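Baking a Lightmap for a Small Interior

Updated 7 September 2024

A lightmap stores precomputed lighting in a texture so the renderer does not have to work it out for every view. The steps below apply to Carkix and to most other renderers with a bake panel, though the menu names differ. You need a finished model with its materials assigned.

1. Check the scale. Select a door or a table and compare its height with the real object. Bake settings are given per unit of length, and a model imported at the wrong scale will produce a blurred map or a very long bake.

2. Add a second UV channel. The first channel can overlap and tile. The second cannot: every face needs its own area. Run the automatic unwrap, then set the island margin to 8 pixels. Smaller margins let color bleed from one island to the next, mostly along wall corners.

3. Set the texel density. Start with 6 texels per unit on walls and floors. Ceilings can take 2. Raise the value only on surfaces that receive sharp shadows.

4. Place the lights. Mark each fixed light as static. A light left on the default setting is skipped without a warning – check the list before each bake.

5. Run a draft bake. Use two bounces and the lowest sample count. Look for black faces, which usually mean flipped normals, and for bright lines where a wall meets the floor, which mean the wall stops short of it. Fix these in the model. More samples will not remove them.

6. Run the final bake with 11 bounces for pale rooms and six for dark ones. Turn the denoiser on last, once the noise is already fine.

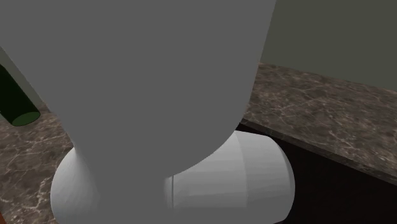
Large curved surfaces need one more check. Banding shows up first on smooth, matte material with no texture to hide it. If you see steps in the shading, save the map at 16 bits per channel and disable compression for that object only. Moving objects should be left out of the bake and lit with probes.

The bleed table in step 2 of the older version was wrong for tiled maps. Thanks to Wai-kit Liao for the correction, sent in July.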